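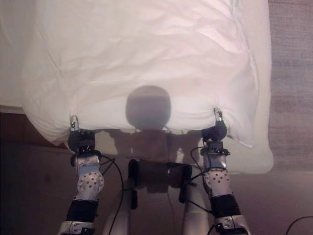 Virkau asked us to say plainly whether the linen-handling trial at the Jaltard guesthouse is worth a second year of your money. My answer for now is that I don't know, and the numbers we have don't settle it. The task in question is small: take hold of a large piece of white bedding beside the bed and get it ready to go on or be folded. With one gripper at each end of the hem, the two arms can hold the cloth spread out between them, creases and all, and a housekeeper would call that the easy part. Corners, seams and the order of the work still fall to her.

Since January we have logged 400 attempts. In 300 of them the robot finished without a person stepping in. The Meinecke proposal read that kind of result as time saved, and I would ask you not to. Our log doesn't record what the housekeeper was doing in the meantime, and in most sessions she was standing by the bed.

The three housekeepers in the trial had mixed things to say. Two liked having less lifting and reaching. One said she now spends her shift watching, gets more tired from it, and loses the chat she used to have when they made beds in pairs. All of them asked whether hours would be cut. We had no answer from management to give them, and I think that hurt the trial more than any dropped sheet.

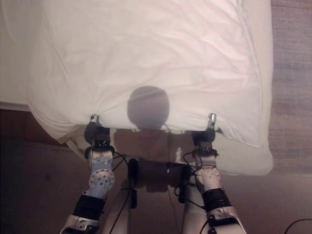 Two-arm hold on the hem, bedding task, Jaltard site.

Spending is within budget. The 100 hours set aside for staff training are used up, mostly on stopping and restarting the arms safely.

Before any move to the Sultmont site, we ask for a written promise on hours and a log that tracks people's time as well as the machine's. Without both, I would not support the extension.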